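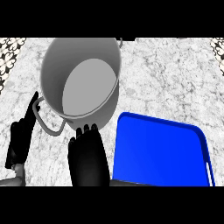
How should an article be filed when the newspaper and the advocacy group that reprinted it give different casualty figures?

Both versions are kept under one record, with the newspaper's figure entered first and the group's figure entered in the second field, each with its own source line.

Notebook, religious minorities press archive, January, 9:40

Work resumed on the Kurnden series, which covers attacks on minority places of worship as reported in district papers and then repeated on activist blogs. The folder holds 300 items. Of these, 189 have been read and coded. Duplicates accounted for 28 of the items read and have been linked to their parent records.

B. Onuoha reviewed the coding of the word "genocide." Present practice is to record the term only where the writer uses it, and to attribute it to that writer. The coder does not judge whether the term is correct. Eleven earlier entries did not follow this rule and were returned for revision.

Dates remain a difficulty. The Darer blog shows the date of posting, and several posts carry articles printed weeks before. Where the print date cannot be found, the field is left blank and the posting date goes in the notes. Please do not copy one into the other.

Festival greetings posted by the same groups are to be kept. E. Ververidis asked for a separate code for them, as they often name local branches that appear nowhere else. Code FG has been added to the sheet.

The Nwachukwu translations arrived at 14:15. Two pages of the second pamphlet are missing. A request has been sent.

Open items:
Spelling of Javivora differs between the map and the clippings. Use the map spelling for now.
Comment threads: save the full thread, including deleted-comment notices.
Revised entries to B. Onuoha before coding of the next batch begins.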